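Kitchen & Pantry > Storage > Baskets > Fagerlund Rectangular Basket

7/29/23, by the Catard shop desk

Fagerlund Rectangular Basket, orange-brown

Woven basket with slanted sides and a flared rim. Flat inside, so fruit sits level. Good for a bench or pantry shelf. Holds its shape when empty. Wipe with a dry cloth and keep out of the dishwasher.

Length 40 cm. Item no. 646. Plain paper labels sold separately, item no. 404. Next delivery in September.

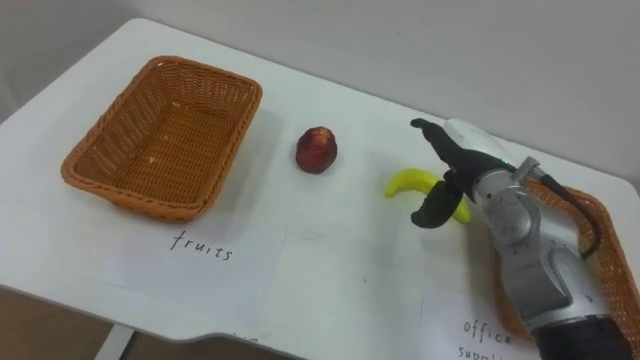
Basket in orange-brown with a handwritten "fruits" label.

Comments

pikon420: Same colour as my old one. Does it come in a smaller size?

drastel_pantry: Bought two, one for onions. The rim's comfy to carry by.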